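Baskets on the stairs: a small habit for the winter months

2019-12-10

In the September newsletter I promised to write something for the members who live on two floors, and then I wrote about jam instead. Several of you have reminded me of this, very kindly, so now I keep the promise.

The subject is the things which must go up and down. In our house in Nelumholm we have the kitchen and the living room downstairs, and the bedrooms and my sewing table upstairs. All day long there are objects in the wrong place. A pair of scissors, the reading glasses, clean socks, a library book, the hot-water bottle. For years we put them on the lowest step, with the idea that the next person who goes up will take them. My husband has a great talent for walking past such things. I have it also, I must admit, when I am tired. And one evening my mother-in-law came down in the half dark and put her foot on a book. She held herself on the railing and was not hurt, but after this I did not want to see anything on the steps again.

So we changed to a basket with a handle. The rule is simple: the basket stands on the small table beside the stairs, never on the stairs, and who goes up takes it in one hand and has the other hand free for the railing. Upstairs it is emptied at once. Then it waits there on the landing, against the wall, and collects what must come down.

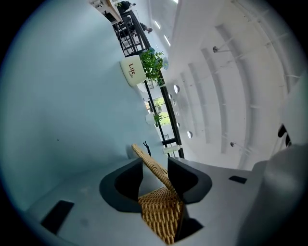 I have tried 3 kinds of basket before I was content, and perhaps my experience can save you some money. The first was a big one with two small handles on the sides. It held a lot, and this was exactly the trouble. It needed both hands, I could not see my feet over it, and it was so deep that a glove lay at the bottom of it from autumn until Easter. It now holds the firewood and does this very well.

The second was a cloth bag from Flirisia. It was light and easy to wash, but it would not stay open when it stood on the floor. Everybody put the things next to it. I gave it to my niece for her swimming clothes.

The third is woven, with a high arched handle over the middle, and this is the shape I recommend. You can lift it with one hand without bending very far. It stands open, so you see what is in it, and a visitor does not mind looking at it. When you buy one, please lift it in the shop with something heavy inside, for example your handbag. The handle should not creak or move where it meets the rim. Feel also under the handle with your fingers, where the ends of the weaving are tucked in. If there is a sharp end, it will catch every wool sleeve you own. I found a sharp end on mine after one week, and cut it flat with nail scissors.

Encarnación Salcedo, who repaired chairs and baskets for many years in Barroso before she moved to our street, gave me some advice on the care, and I pass it on as she told it to me. A wicker basket does not like to stand close to a radiator. In winter the air in our houses is dry, and the weave becomes brittle and begins to crack at the bends. Every couple of months she wipes hers with a damp cloth, inside and outside, and lets it dry slowly in a room without heating. For the dust between the strands she uses an old soft paintbrush. She does not use furniture polish, as it stays sticky and collects more dust than before. If one strand comes loose, push the end back under its neighbour while it is damp, and put a clothes peg on it until the next morning.

What goes into the basket you must decide in your own family. In ours these things are not allowed: wet towels, cups with something still in them, and post that has not been opened. The last one is important. We once lost a gas bill in this way, and the reminder too, which had gone into the same basket on another day.

Severin Zürcher from the Sarent group has written to me that he and his wife use 2 baskets, one which lives up and one which lives down, and they exchange them every evening before bed. He says it works well if there are children in the house, because then there is always a basket on the floor where you stand. I think for a couple it is too much. But he has 6 grandchildren staying over Christmas and I have a cat, so he will know better than me what is needed in his house.

One word about the size. Mine takes a folded pullover, a book and the small things, and then it is full. I was first disappointed by this. Now I find it good, as a full basket must be carried. With the big one we could always say that there is still room, and it stood there until Sunday visitors came.

If you want to begin this week, you do not need to buy anything. Look first in the cellar or on top of the wardrobe. Many of us have an old shopping basket or one which came with a present of fruit, and nearly any of these will do for trying. Put it in its place for a fortnight and see who uses it. If it stays empty and the things lie again on the steps, perhaps it stands on the wrong side of the stairs. We moved ours from the left to the right, next to the coat hooks, and only from then on my husband saw it.

For our next meeting in the Sarent hall, please bring your basket if it needs a small repair. Encarnación will have her tools with her and will show how to wrap a handle again where it has come loose. She asks that you bring the baskets clean and dry, and that you soak nothing at home beforehand. Coffee is there from three o'clock, and whoever bakes, please tell me before, so that we do not have again four nut cakes and nothing else.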